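Robots Learn to Put the Crayons Away

I spent a morning at the Pruvano workshop in Plavovdale, where the team is teaching a pair of robot arms to sort crayons into baskets by color. It's slower than you'd think! Somebody guides the arms through the whole job, saves the run, messes up the pile and starts over.
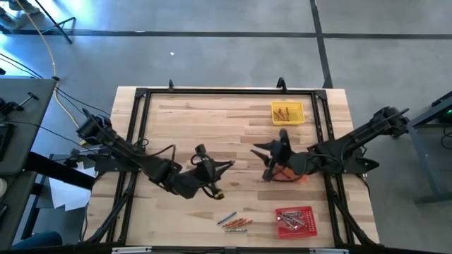
Daryna Savchuk, who runs the sessions, told me they had 740 saved runs by December and want a lot more before they train again. Each one takes roughly 2 minutes — longer if a crayon rolls. They threw out 37 of them for sloppy grips, and she says she'd rather lose a run than teach the thing a bad habit (I dropped three crayons in a row when she let me try, so mine are gone too).

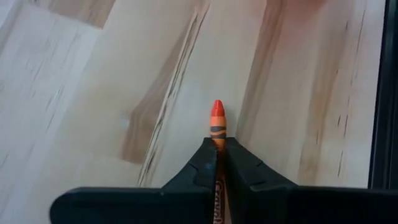

An orange Crayola crayon between the gripper's fingers at Pruvano.

The project is called Busomeo, and the next batch moves on to markers and blunt scissors. I've asked to come back for the scissors.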